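Clornero Wukon 6 tube amp kit, a builder's review

Posted in August, filed under amps and kits

I built the Wukon 6 over a couple of weeks of evenings. It's a single-ended, one-channel head kit with one preamp tube, one 6V6 and a solid state rectifier. Clornero rates it at 6 watts. I paid $614 with the chassis, transformers, tubes and board included. The cabinet is extra and I didn't buy it. Mine went into an old pine box I already had.

What comes in the carton

The chassis is steel, pre-punched, and every hole lined up except the one for the pilot light, which needed a few turns with a round file. The transformers are heavy and the leads are long enough to dress properly. Resistors come taped in strips with the values written next to them. The coupling caps are decent film types. I was short one 1/4 watt resistor and had two extra tube socket screws.

The board is turret style with the turrets already swaged. I like that. My last kit, a Drastell, had me do that part myself and two of them came loose.

The manual

Printed, spiral bound, and mostly good. The layout drawing is clear. The schematic is printed too small and I ended up copying it larger. There is one mistake on page 7, where the grid stopper is shown going to the wrong socket pin. The schematic has it right. If you follow the drawing and don't check, you'll have an amp that makes no sound. I wrote to Clornero and Eugeniusz Piątek answered the same evening with a corrected page.

The safety section is short. This amp has high voltage on the filter caps after you unplug it. Drain them and check with a meter before you put your hands in. If you haven't done that before, get someone to show you.

First power up

I used a bulb limiter and brought it up with no tubes in. Voltages were close to the chart. With the tubes in, I measured 252 volts at the screen, a bit lower than the manual says, and I left it alone. Hum was low from the start. There was some hiss with the volume all the way up, and moving the input wire away from the heater pair took care of part of it.

Sound

I tried it with a Telecaster copy and a guitar with P-90s, into a 1x12 with a ceramic speaker and then into a friend's Lodhi 2x10. It stays clean to a little under halfway. Past that it gets thick in the low mids, and the P-90s will make it mushy unless you turn the bass down at the guitar. The Telecaster was the better match. Through the 2x10 it's brighter and tighter and louder than I expected from one 6V6.

The tone control does most of its work in the first third of its travel. A different cap value would spread that out and I may try it. The boost switch adds gain and takes away some low end, which I find useful, though it pops when you flip it.

It takes a distortion pedal fine. It doesn't take a loud delay very well, with no effects loop and not much headroom.

Verdict

Good parts, a good layout, one bad drawing. I'd buy it again. If you play with a drummer, look at something bigger.
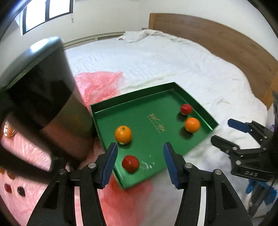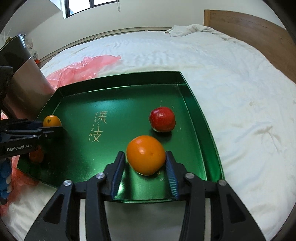 Can I run the Wukon 6 into a 16 ohm cabinet?

Only if you order it with the multi-tap output transformer. The standard one has 4 and 8 ohm taps, and mine is the standard one, so I haven't tried it with a 16 ohm load.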